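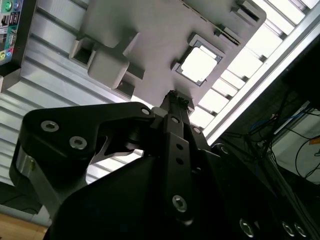

A reader of the October report wrote in to object that square openings in moulded parts are a designer's indulgence, that a round hole with a flat on one side would locate just as well, and that the tool would be cheaper to cut and easier to polish. The point was put to the staff at Grulis during the spring open day at Poltau, and most of what follows comes out of the answer.

Grulis moulds and finishes small plastic fixtures: panels, covers, carriers and the sockets that go into them. The works occupies a single long building with the material store at one end and dispatch at the other. Visitors were taken through in the direction the work flows. Ear protection was needed in the press hall only. The open day was held on 25th April and the last group went in at four o'clock.

Material store

Granules arrive in sacks and in octagonal boxes on pallets. Each lot is held until a sample has been dried, weighed and moulded into a test bar. The bars are kept in drawers by lot number, and a customer who complains about a part can have the bar from the same lot broken in front of them. We were shown a bar from a rejected lot, with silvery streaks along its surface from moisture. The same lot, dried for longer, had moulded cleanly, but it had already been sent back.

Greys are bought in ready coloured. Grulis used to mix its own from natural granules and masterbatch, and gave this up after repeated arguments over shade between one batch and the next. A pale grey is apparently harder to hold than a dark one, and it shows every burn mark and every speck of carried-over material. The screw and barrel are purged between colours, and the purgings, which come out as heavy folded lumps, are sold on for low-grade use.

Press hall and tooling

Most of the tools are cut by Chrysikopoulos and maintained on site. A panel of the type discussed here, with an opening on one side of it and a socket and a block standing off the back, needs more thought than its size suggests. The features on the back are thicker than the flat area between them. Thick sections cool last and pull the surface inwards, leaving a shallow sink on the face. The usual cures are to core out the thick feature or to move the gate nearer to it. The socket is hollow in any case, so it gives little trouble. The block beside it is the awkward one. On the Stadus panel, Grulis cored the block from the far side at the second attempt, and the sink was reduced to something that can be felt with a fingernail but hardly seen under the hall lights.

On the square opening, the reply to our reader was fairly direct. A round hole with a flat does locate, but only one short face resists turning, and that face wears. A square has four. The tool does cost more, mainly in the corners, which have to be eroded with a shaped electrode. Against that, the insert can be replaced on its own when the corners lose their edge. Grulis has a drawer of spare inserts for the purpose. The corners are given a small radius, as a dead sharp one would start a crack.

The raised rim is there for stiffness and the bevel on it for lead-in. An opening without a rim tends to bow along its longer unsupported edge, and the effect is worse if the panel is stacked while still warm. With a bevel, the mating part can arrive a little out of line and still go home. I asked what angle was used and was told that it depended on the customer, which I took to mean that it would not be given to a visitor.

The Stadus panel is 300 mm on its long side. The tool had made 3,146 shots since its last strip-down when we went past, according to the card hanging on the guard. The card also lists each stoppage in pencil, with initials.

Finishing and inspection

Gates are trimmed by hand. I had expected a jig, and there is one, but it was on the shelf. The operator demonstrating the work preferred a heated knife and held the panel face down on felt. Flash round the opening is removed with a scraper drawn along the bevel in one pass. A second pass rounds the edge over, and the gauge will then reject it.

The gauge itself is a plain square plug with a go end and a no-go end. It is pushed through from the back, in the same direction as the part that will eventually go there. Sockets are checked with a smaller one. Panels are then held up overhead against a strip light and viewed from beneath. Light coming through the opening makes the rim easy to judge, and any leftover flash shows as a dark thread across the corner. Looking down on the same panel on a bench, I could not find a fault that was obvious from below.

Depth of the socket is measured on a sample of 18 from each shift. Depth varies more than width, and most of the variation was put down to how long the part is left in the tool. The readings are plotted on paper beside the bench. The plot for the previous week drifted steadily upwards and then dropped back, with a note reading "chiller filter".

Packing and dispatch

Panels are packed on edge with card between them. Laid flat, they rest on the blocks and sockets of the panel above, and the face is marked before the lorry has left the yard. The outer cartons are plain brown with a label on two adjacent sides. One order on the floor was for 2,730 pieces, split over several pallets, and it was being held back for want of a certificate.

Practical notes

The car park at Poltau is small and slopes towards the loading bay. Groups are kept short and the tour takes a little under two hours with questions. The display of sectioned parts in the entrance is worth ten minutes before the tour starts. It includes a socket cut through the middle, in which the change in wall thickness can be seen properly, and an early version of the Stadus block with a void in the centre the size of a pea. Tea was provided in the canteen. The printed handout gives shrinkage values for four materials but leaves out the tool temperatures, so the values are of limited use on their own.

I have written back to the reader about the round hole. A sketch of a two-flat version has since arrived by return, and it will be sent on to Grulis with the thank-you letter.

Share this report
41 shares
6 comments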